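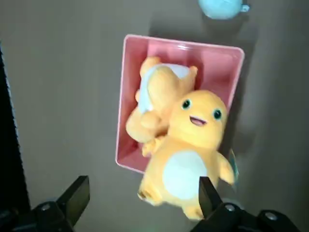

What ages does Stamemar Early Learning School accept?

Children may enroll from the age of two and may stay until they leave for first grade. Places in the youngest group are offered in the order in which applications arrive, and families already enrolled are asked each April whether they wish to keep their place for the following school year.

About the School

Stamemar Early Learning School is an independent, nonprofit school for young children. It was founded by Nives Sala, a former kindergarten teacher, in two rented rooms above the Trullisari bakery on Siqueira Street. The first class had nine children. The school moved to its present building on Erketlow Avenue after the bakery expanded upstairs, and it has remained there through two changes of landlord. The building was purchased outright in the founder's last year as director.

The present director is Raíssa Andrade. She joined the staff as an assistant in the toddler room, later taught the oldest group, and has led the school since Ms. Sala's retirement. Ms. Sala continues to sit on the board and reads to the children on the first Friday of each month.

Our Approach

The school day is built on long periods of play, with short group times for songs, stories, and early number work. Teachers keep written notes on each child and share them with parents at two conferences a year. We do not give grades or homework. Children go outdoors every morning unless the county has issued a weather warning — families should send boots and a change of clothes, labeled with the child's full name.

Meals are prepared in the school kitchen. The weekly menu is posted by the front door on Monday and follows the guidance given to us by each family on allergies and religious observance.

Staff

All lead teachers hold a degree in early childhood education. Assistants are trained in pediatric first aid before their first day in a classroom. Many of our assistants have gone on to complete teaching degrees, and the school contributes to their tuition when they remain on staff.

Library and Grounds

The school library holds 2405 picture books, of which 494 are in languages other than English. Parents may borrow up to three at a time. The garden behind the building covers 3000 square feet and includes vegetable beds, a sand area, and a covered porch for rainy mornings.

Visiting

Tours are given by appointment on weekday mornings. Please call the office before coming, as we do not admit visitors during nap time.

Page last reviewed Wednesday, July 10, 2024

Home | About Us | Admissions | Calendar | Contact

Shares: 9

Related pages
Tuition and Financial Aid
A Day in the Toddler Room
Lunch Menus
Moving On to First Grade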